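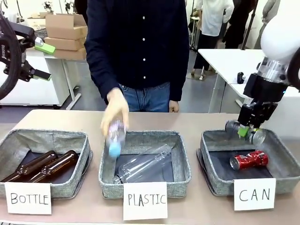
Sorting by material at the table: bottle, plastic, can.

3/17/19 - 4 min read

We have to put in our equipment request for next year by the end of May, so I spent most of this week on the spreadsheet. The big line is a two-arm robot for the sorting work. Everything else is small, and the small things are what I got wrong last time.

Two vendors made the short list, Lutier and Flanda. Lutier quotes the arms and grippers as one package. Flanda quotes the arms and lets you pick the grippers, which looks cheaper until you add mounting plates, cables and a second set of finger pads. I set aside 4000 dollars for that kind of thing and I expect to use all of it. Dougal Dunbar went over my numbers and moved spare pads up to the first order. He was right. Lead time on them is 7 weeks.

Bins and labels cost next to nothing. Gray fabric bins and a marker will do for a first setup, and I would not pay for molded trays until the layout stops changing.
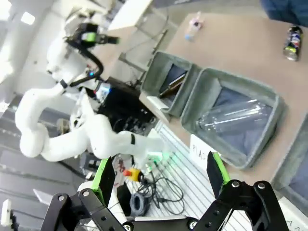

Should you buy the service plan in the first year?
I would, if the arms run most days. After that, compare it with what you spent on parts.

The item I forgot last year was floor space. You need room for the arms, a cabinet, a table, and a person who has to walk behind it. Measure all that before you ask for a quote. We lost 6 weeks to a table that was too deep, and the replacement came out of the travel money.

I also asked Sastry about leasing. Their shortest term is 20 months - too long for us, but it might suit a group with steady work. Vireo sells used arms with a short warranty. I have not ruled that out for a second station.

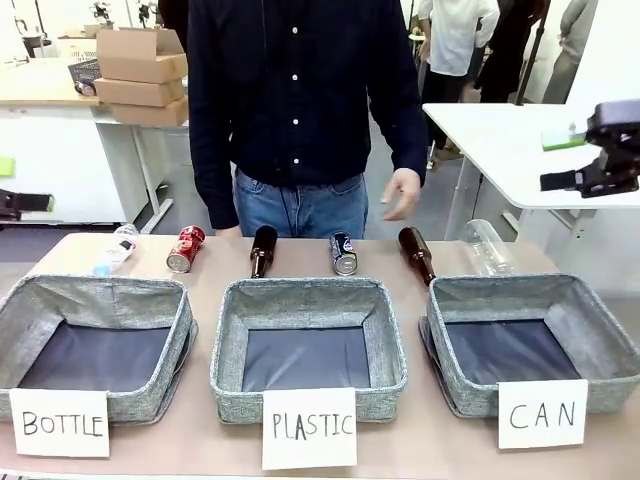 Bottles, cans and a clear cup lined up behind the bins.

The request goes in with Lutier as first choice and Flanda as backup. I still need a firm price on shipping, and someone has to check whether the freight elevator takes the crate.

3 comments
11 shares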